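Skevach Street Studios – minutes of the September members' meeting
Taken and typed up by Mateja, so blame me for the spelling

We got going at 7:10 in the back gallery, once Rok had found enough chairs. In the room: Pantelis Sfakianakis (chairing), Rok Berisha, Takumi Arai, Spyros Georgiev and me, Mateja Ivanov. Last month's minutes were passed after I fixed the title of Takumi's triptych, which I'd managed to get wrong twice. Sorry again, Takumi!

1. The winter group show

Most of the evening went on this. Pantelis has heard back from the Rolden and they'll give us the long room plus the stairwell, but not the front window, which we'd all been quietly hoping for. Spyros was pretty put out about it (his big banner piece was made with that window in mind) and asked if we could go back to them. Pantelis said he'd try once more and then drop it.

The hire comes to $1389 with the lighting included. We have most of that from the spring print sale and we're short by $340. Rok suggested raising the entry fee and I said I'd hate to do that to the newer members, so we talked it round for a good while and ended up agreeing to a small works raffle on opening night. Everybody puts in one piece, postcard size or a bit over.

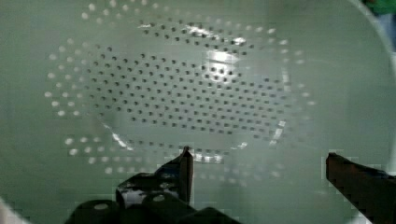

Title next. We had a long list and liked hardly any of it. Spyros wants "Low Tide", Rok wants something with a number in it, and Takumi said he'd go along with anything that fits on one line of the poster. I'd been on about color for the poster too, and my vote is for a pale mint green, the green of a plastic colander, with a block of small dark dots in staggered rows where the holes would be. Rok thought it would look like a dentist's leaflet. We'll do two versions and vote by email.

Agreed: Pantelis to sign the Rolden booking. Takumi to mock up both posters. Title suggestions to me by Friday please, and I do mean Friday.

2. Catalog

Spyros got a price from Angelovski for 200 copies, stapled, color cover and black and white inside. I thought the paper sample was lovely and Pantelis thought it was thin – we passed it around and came down on my side, three to two. Each artist gets one page and a statement. Rok asked if the statement could be left blank and the answer is yes, but tell me first so I don't chase you for it.

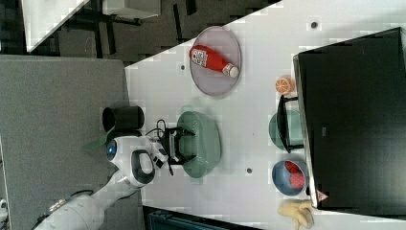

Green colander on the white table.

3. The Arthorpe open call

Takumi reported back from the information evening. They had 154 entries last time and expect more this year, and sculpture is allowed in for the first time, so Spyros cheered up quite a lot at this point. You can enter as a group, but then you're judged as a group, and none of us much fancied that. Anyone entering on their own can borrow the good lights for photographing work. Put your name on the sheet by the door first.

4. Studio bits

The sink in the print room is draining slowly again and Rok will take the trap off and have a look. Please scrape your palettes before you wash them!

Pantelis would like the plan chest drawers labeled. I said I'd do it if people empty out the bottom two, which are full of old mounts and what I think is somebody's coat.

5. Any other business

Spyros asked about heating in the back gallery over the winter. Carried over, as it was nearly nine by then.

Next meeting same place, same time. Takumi is chairing and Rok is on minutes.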